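Five fingers or two? Give the hand a fair go in simulation first
Tue 13 October

I have spent far too many evenings lately comparing robot hands in a simulator, and I'd recommend it to anyone who is about to spend money on a gripper. 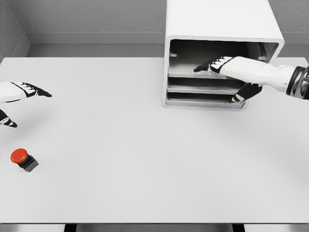 Why the shelf test won me over

My favourite task is a dull one: get the right hand into an open shelf unit at the back of the table, with a red push button out on the left for the other hand. I ran it 500 times with the simple two-jaw gripper from Patska and 500 times with a full hand, using the Perić controller for both. I expected the jaws to walk it. They were quicker, yes, but I came away much fonder of the hand – fingers held flat and together make a lovely slim shape for sliding in above a shelf, and the thumb is the bit you have to watch!

That thumb taught me more than any data sheet. It hangs lower than you think, and when I planned only for the fingers I clipped a shelf lip again and again. Four small changes to the wrist angle sorted most of it.

What I'd still pay for

Rendered shelves are kind to you. Light is even, nothing wobbles, and a button never sticks. So I would not buy on these results alone, and I think the Banance people are wrong to skip bench trials. But for the cost of some electricity you learn which questions to ask, and I'd happily do another 4000 runs before borrowing a real hand for a week. Next I want to try the Pulgate wrist camera on the lowest shelf, where my arm paths are still pretty ugly.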